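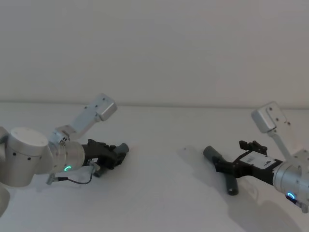

## Entrevista: a coordenação do projeto Skera explica como mede a montagem a dois braços

A junção de peças tubulares continua a ser uma das operações menos automatizadas na manutenção de instalações técnicas. O grupo de manipulação do instituto Clasberg, em Rarnov, dedica-lhe desde o ano passado uma linha de investigação própria, o projeto Skera, cujos primeiros resultados foram entregues internamente na terça-feira, 16 de julho. A coordenação recebeu-nos no laboratório e pediu para responder em nome da equipa.

Questionada sobre a escolha do problema, a coordenação referiu que a literatura privilegia peças rígidas fixas à bancada. "Quando uma das peças está presa, metade da dificuldade desaparece. Quisemos estudar o caso em que ambas são seguradas por pinças e em que o erro de cada braço se soma ao do outro", afirmou.

O método, designado Oral no interior da equipa, divide cada ensaio em duas fases. Na primeira, os braços colocam-se frente a frente e o sistema estima a posição relativa das extremidades. Na segunda, um dos braços mantém-se parado e o outro avança, corrigindo o ângulo a cada leitura. O conjunto de dados reúne 3.830 ensaios, recolhidos com 11 combinações de peças.

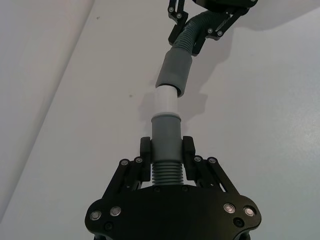

O alinhamento axial é, segundo a coordenação, a grandeza que melhor prevê o desfecho de um ensaio, acima da força de aperto e da velocidade de aproximação. A dificuldade aumenta com as peças flexíveis. Uma mangueira corrugada, segurada por cima, curva-se entre a pinça e a extremidade, e a manga lisa chega à união branca com uma ligeira inclinação em relação ao tubo de baixo. "O braço pode estar no sítio certo e a extremidade não. Por isso deixámos de calcular o erro a partir da pinça e passámos a calculá-lo a partir da própria peça", explicou.

A alteração teve efeito mensurável. Com a referência na pinça, os ensaios com peças flexíveis terminavam frequentemente em desvio lateral. Com a referência na extremidade, a equipa registou uma redução de até 70% nesses desvios. A coordenação pede prudência na leitura do valor: "Foi obtido com iluminação uniforme e fundo claro. Não o apresentamos como indicador de desempenho em campo."

Quanto às limitações, foram apontados o tempo de correção, de 5 segundos por ensaio, e a ausência de medição direta da torção da mangueira, que o modelo atual trata como desprezável.

A próxima campanha de ensaios tem início em agosto e incluirá superfícies de fundo escuras e peças com desgaste. A equipa prevê ainda rever o protocolo de anotação, de modo a registar em separado os contactos falhados e os encaixes parciais, até agora contabilizados na mesma categoria.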